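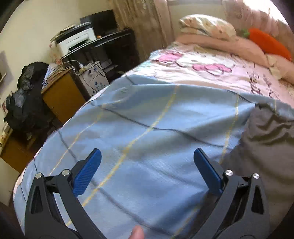
"You strip it or you don't bother"

Mareike Görtz has made beds for a living, on and off, for 7 years. Holiday lets mostly, up the hill in Trerkuvham. 343 changeovers last year, she wrote them all down in a notebook. So when I said I wanted to talk about bedding she laughed and asked if I had the whole day.

I didn't. We got an hour, tea included.

First question, the obvious one. Where do you start with a bed that's got everything piled on it?

"Off. All of it off. People try to straighten the top layer and leave the rest, and then you get in at night and there's a lump by your feet. You strip it or you don't bother."

She likes a light blue with a line in it, yellow or grey, anything with a grid. Practical reasons. "You can see if it's crooked. Plain white, you're guessing. With a stripe you pull til the stripe is straight and your done."

And florals? A pause. "My mum's were all florals. Pink, little flowers. I wouldn't buy them but I wouldn't throw them out either. They get softer every year."

Her old boss at Tridulano Linen Hire, Heike Sperling, taught her to fold. Long side first, always, then thirds. Heike could tell who'd folded a sheet by looking at the shelf. "Terrifying woman. Lovely, but terrifying." They still talk most weeks. Heike's retired now, grows beans.

What about blankets, do they go in the wash every time? No. Air them over a rail, shake them outside, wash in March and again when the weather turns. Brown ones hide a lot, she says, and thats why people forget them. 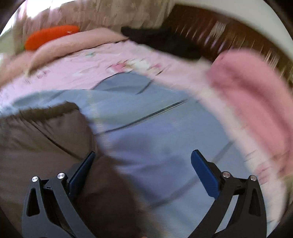

Brown, blue and pink, all on the one bed.

Colour matching doesn't interest her much. "If it's clean and it's flat, who cares. Guests do, a bit. At home I've got four colours on the go." She does keep the rolled blanket up at the head end, under the pillows, a habit from a hotel job years back.

Last thing I asked, fitted or flat? Flat. No hesitation. Fitted ones never go back in the cupboard the way they came out, and she's got one shelf.

Then her phone went, a late checkout, and she was off looking for her keys.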